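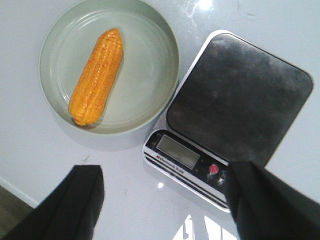 Brarnumach: Teaching a Dish-to-Scale Transfer by Teleoperation
Final report, second-semester project
Leen Geagea
16 January 2024

1. Scope

The project set out to record human demonstrations of one short manipulation task and to train a policy from them. The task is to pick a toy corn cob out of a shallow dish and put it on the platform of a kitchen scale. The operator drives the arm from a leader device on a second bench and does not touch the follower arm while recording. Reading the weight was dropped from the scope in November. The scale was kept as the target because it has a small raised platform with a definite boundary, and a placement can be judged by eye.

2. Collecting demonstrations

Recording ran through Tosholm, the logging package written by last year's group. It stores joint positions, gripper opening and the camera streams at one common rate. Each episode starts with the fingers open and the cob in the dish. The operator turns the cob to a new angle between episodes, following a printed list.

We kept 130 episodes. A further 29 were discarded, mostly for dropped video or for an operator pausing too long above the dish. Long pauses are a known problem – the policy learns to pause as well, and then has no reason to leave the pause.

The rim of the dish caused most of the early trouble. A straight vertical descent clears it only when the cob is near the middle. For a cob close to the rim the wrist has to be turned first, and new operators tended to turn it too late.
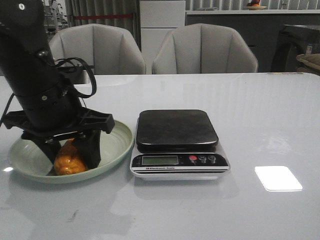 Why not guide the arm by hand for this task?

Hand guiding puts the operator's arms and body in the camera views, and the policy is trained on those views. We tried it for one afternoon and went back to the leader device. Hand guiding did give smoother paths near the rim, and it would suit a policy trained on joint data alone.

3. Training and evaluation

The policy was trained on the lab workstation (Marulanda) with the default settings, apart from a shorter action chunk. We ran 60 evaluation trials. A trial was scored as a success if the cob stayed on the platform for five seconds after release, with any overhang allowed. The success rate was 63 per cent.

Failures were of two kinds. In the first, the fingers closed on the tapered end of the cob and it slid out during the lift. In the second, the grasp was sound but the release came too high, and the cob rolled off the platform.
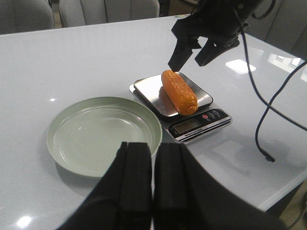 The release errors can be traced to the demonstrations. Operators judged height from the side view and opened the gripper at quite different points, some at contact and some well before it. The policy settled somewhere between the two. A written rule for release height, agreed before recording, would have cost nothing.

Glare was also looked at. Closing the blinds changed the reflections on the tabletop, and a short set of trials run that way went worse than the main set. The set was too small to put a figure on.

4. Further work

The Wellow group will take over the recordings next semester. They should re-record the cases with the cob against the rim, fix the release height and vary the lighting on purpose. The episode list and the operator notes are stored in the same folder as the logs.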